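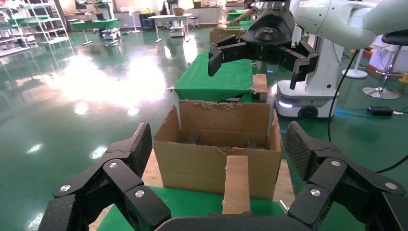
Fig. 3. Open carton, upright, with torn rear flap.

3.2 Unpacking and first positioning

Read this section before connecting the Bevance 800 dehumidifier to the mains.

1. Stand the carton upright on a level floor with the arrows pointing up.

2. Check all sides for crushing or punctures. Report transit damage to the Serkdale depot before going further. A flap torn during opening does not affect the guarantee.

3. Cut the tape along the centre seam. Set the blade to a depth of no more than 15 mm.

CAUTION: The mains lead is packed directly under the top flaps.

4. Remove the accessory bag (drain hose, hose clip, spare filter) and put it to one side.

5. Lift the unit out by the two side grips. Do not lift by the tank handle. The unit weighs 19 kg and should be moved by two people.

6. Leave the unit standing upright for four hours. If it has been laid on its side at any point, leave it overnight.

7. Pull out the water tank and take away the foam block holding the float. The tank-full lamp stays lit if the block is left in place.

Note: Units with the Midel control panel have a second foam block behind the filter grille. Slide it out to the left.

8. Copy the serial number from the rear plate on to the guarantee card. Quote it with part number 973 when ordering filters from Fothergill.

Keep the carton until the drain test in 3.4 is complete.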